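Cutlow Clothing Exchange
Minutes of the meeting held on Tuesday, December 21, 2021, 7.30 pm, upstairs room

Present: seven of us, plus one who left after the mince pies.
Apologies: three received, one of them by text during item 2.

1. Minutes of the last meeting
Agreed, with one correction. The word "scarves" in item 4 should have read "shelves". This explains the confusion over the order.

2. Money
The winter swap took £543 on the door and in the tin. Hall hire came to £200 and has been paid. It was asked whether the foreign coins could be changed somewhere. They could not, last time, and were returned to the tin.

3. Stock
The count after the swap stands at 914 items, not including odd socks, which the meeting again declined to discuss. Over 30 bags are still on the landing. The Wannasri café downstairs has asked, politely and for the second time, when it can have its landing back. Agreed: before the January opening.

Coats are to go on the long rail. Baby clothes stay in the blue crates. Anything with sequins goes in a bag of its own, as the sequins travel.

4. Hangers
Veltard can supply wooden hangers or plastic ones. Discussion lasted twenty minutes. Plastic.

5. Folding
The meeting returned to the question of how tops should be folded for the shelves. Thirds was proposed, as was halves, as was rolling. Rolling found one supporter, who wishes it noted that she has rolled since 1988. A vote was taken and thirds carried it. Sleeves go in first, and the size label is to be left where a customer can find it without undoing the pile.

White table tops were preferred for sorting, as marks and loose threads show up better against them. The pink garment was mentioned as a colour that nobody can mislay.

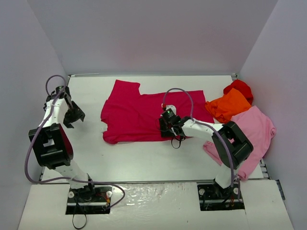

Item 5: the white table, with the pink garment at the right-hand side.

6. Mending
The Inura sewing machine is back from repair and has been put by the window. Whoever borrowed the good scissors is invited to return them, no questions asked, although several were asked at the meeting.

7. Any other business
The kettle. Deferred.

8. Next meeting
Second week of January, same room, date to be sent round. Bring a bag down from the landing on your way out.

Meeting closed at 9.10 pm.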